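四层灰色抽屉柜放厨房门口当“中转站”，用了一阵来汇报，顺便求教掉漆怎么补

版块：收纳与整理 > 厨房周边

楼主 灰柜子小队长
发表于 2021年2月16日

先说结论，太好用了！去年10月我在这个版发过帖，问厨房门口那一小块地方能放什么，当时大家七嘴八舌，有劝我买推车的，有劝我什么都别放的。最后我还是搬了个四层的灰色抽屉柜回来，二手的，Vilska的老款，27寸行李箱旁边一站，个头差不多。

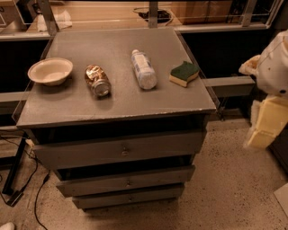 我现在的用法是这样：柜面不当储物，只当“过一手”的地方。吃完喝完、用完擦完，手里有什么先搁上去，等我忙完一轮再统一分。碗回水池，易拉罐和塑料瓶进回收袋，海绵看状态，还能用就回厨房，不行就降级去刷鞋。以前这些东西全散着，茶几上一个，窗台上一个，洗衣机顶上还能翻出一个，睡前收拾一圈人都要散架。现在就一个地方，走过去一眼看完，手一伸就分完了，真的爽！

左右两边有透明的挡板，亚克力的，我特别喜欢这个。瓶子罐子这种会滚的东西放上去心里踏实，而且透明的不压抑，门口本来就窄，要是换成实心板我估计早就嫌它了。

抽屉目前这么分：最上面那个放垃圾袋和回收袋，中间放备用海绵和抹布，最下面放旧报纸和绳子。抽屉上面还有一格是敞着的，暂时空着，想听听大家意见。

要问的是，柜面前沿那一条有些掉漆，小块小块的，露白。面上也有点磨花。不影响用，就是每天看着手痒。有没有补过这种灰漆的朋友？

2楼 阿笋不吃笋
沙发！你终于来交作业了，我还记得你10月那个帖子，我就是劝你买推车的那个，哈哈。
看着挺清爽的，我收回一半的话。另一半保留：推车能推到水池边上，你这个还得一趟一趟拿。

3楼 灰柜子小队长（楼主）
回复 2楼：
从柜子到水池也就四步！我量过的，哈哈。推车我家以前有过，Nultov的，轮子卡头发，推着推着就变成拖着了，后来送人了。

4楼 半勺盐
我泼点冷水啊。碗和海绵跟空罐子空瓶子放一个台面，我心里过不去。罐子多少会有点残液，碗最后是要进嘴的。我家是严格分开的，脏碗直接进池子，绝不落地也不落柜。

5楼 灰柜子小队长（楼主）
回复 4楼：
你说的有道理，不过碗放上去的时候本来就是要洗的碗呀，洗完的碗绝对不会再回到这个柜子上。海绵我倒是没想过，你一说我有点动摇了。

6楼 半勺盐
回复 5楼：
海绵必须动摇！黄的那层最吸味道。要么放个小碟子垫着，要么干脆别上柜。

7楼 喜鹊在楼下
我站楼主。整理这件事最怕规矩太多，规矩一多家里人就不执行了。我们家五口人，以前我贴过标签，写得清清楚楚，贴了一个月，除了我没有第二个人看。后来撤了标签，就在走廊放一个矮凳，东西往上扔，谁路过谁带走。效果好到我想给那个矮凳买件新衣服！

补漆我帮不上忙，我是来给楼主鼓掌的。

8楼 老周末木工
说说掉漆。
先弄清楚底下是什么料，金属的和木头的做法不一样，照片上我不敢下结论，楼主自己拿磁铁吸一下，再敲一敲听声音。
不管哪种，第一步都是洗干净，洗洁精兑水擦两遍，彻底晾干。然后把翘起来的漆边轻轻磨平，用400目的水砂纸，别贪粗，粗了会越磨越大。磨完擦掉粉，再上漆，薄薄地点，干了再点，急着一次填平的最后都会鼓个包。
颜色是最难的。灰色看着简单，灰里面有偏蓝的偏黄的，差一点点就很显眼。建议先在柜子背面试一小块，隔一天再看。

9楼 灰柜子小队长（楼主）
回复 8楼：
太感谢了！！我刚才就跑去找磁铁了，冰箱贴全是软的那种，吸什么都软绵绵的，明天去借一个像样的再试。
400目记下了。我手边只有一张不知道几目的，摸着像猫舌头，应该不能用吧？

10楼 老周末木工
回复 9楼：
猫舌头那种别用。留着磨别的。

11楼 Ackroyd铁粉
漆我用过Ackroyd的小瓶补漆笔，带个小刷头，补前沿这种窄边很顺手，味道散得也快。不过我补的是白柜子，灰的有没有对得上的色号我不清楚。
另外提个不同意见，我觉得不补也行。前沿那一条天天手碰胳膊蹭，补了还会掉。我家白柜子补过两轮，现在躺平了，贴了一条浅灰的布基胶带，反而好看。

12楼 老周末木工
回复 11楼：
胶带不赞成。夏天边上会溢胶，粘灰，以后想撕更费劲。要贴也贴封边条。

13楼 Ackroyd铁粉
回复 12楼：
我贴了一个夏天了，没溢啊……可能我家朝北，凉快。

14楼 小满加一
弱弱问一句，那个敞着的格子有多高？我家也有个差不多的位置，我拿来放平底托盘，正好抽拉。楼主可以把托盘塞里面，要收的时候抽出来，柜面上的东西一盘端走，一趟就够，也省得2楼惦记推车了。

15楼 灰柜子小队长（楼主）
回复 14楼：
啊这个主意好！！我怎么没想到！托盘我有，一直竖在冰箱缝里，每次抽都带出来一团灰。高度我等会儿去量，量完回来报。

16楼 阿笋不吃笋
回复 14楼：
托盘比推车好，我认输，另一半的话也收回。

17楼 半勺盐
托盘这个我也赞成，还好洗。两个托盘更好，一个放要洗的，一个放要扔的，我就没意见了。

18楼 喜鹊在楼下
回复 17楼：
你看你又要立规矩了哈哈哈

19楼 半勺盐
回复 18楼：
两个托盘算什么规矩，这是底线！

20楼 晚饭后散步
插一句关于罐子的。我以前也爱捏扁了再收，省地方，后来发现我们小区的回收点要求别捏，说是机器不好认。各地不一样，楼主最好问一下自己那边。塑料瓶也是，我们这儿要求拧掉盖子，盖子单独一袋，瓶身的标签随意。
还有，瓶子一定倒干净了再放柜面，我吃过亏，盖子没拧紧，半杯绿茶顺着抽屉缝流进去，里面的说明书全泡成了纸浆。

21楼 灰柜子小队长（楼主）
回复 20楼：
我们这边捏不捏都收，我是捏派，捏的那一下特别解压！
绿茶那个太惨了，我最下面全是旧报纸，万一流下去估计也差不多。回头铺层垫子。

22楼 Husoslow慢慢来
垫子推荐一种，Husoslow出的防滑网垫，自己剪，抽屉里也能铺，拉开关上东西不乱跑。我每个抽屉都铺了，连放药的那个也铺了。柜面我倒是没铺，网眼里容易积渣，擦起来烦。
另外想问楼主，那几个小圆拉手好抓吗？我一直嫌小圆的滑，手上有水的时候捏不住，去年全换成长条的了。

23楼 灰柜子小队长（楼主）
回复 22楼：
手湿的时候确实滑，得用两根手指头抠一下。但我就喜欢它小小一颗，三个排下来很精神，舍不得换。最下面那个用得少，弯腰嘛，懒。

24楼 小满加一
最下面放报纸绳子是对的，本来就攒够一捆才动一次。我建议中间和最上面换一下，抹布比垃圾袋用得勤吧？

25楼 灰柜子小队长（楼主）
回复 24楼：
我家是垃圾袋勤……因为我买的袋子小，一天换好几个，说来惭愧。换大袋子之后再考虑对调。

来报一下托盘的事：量了，能进去，就是两边各剩一点点，抽的时候要端平。刚才试着装了一盘端去厨房，一趟！！四步路走出了服务员的感觉。
海绵听半勺盐的，垫小碟子，今晚就开始。

26楼 半勺盐
欣慰。

27楼 老周末木工
磁铁试完记得回来说一声，要是金属的，磨开的地方先上一道防锈底漆，别直接补面漆。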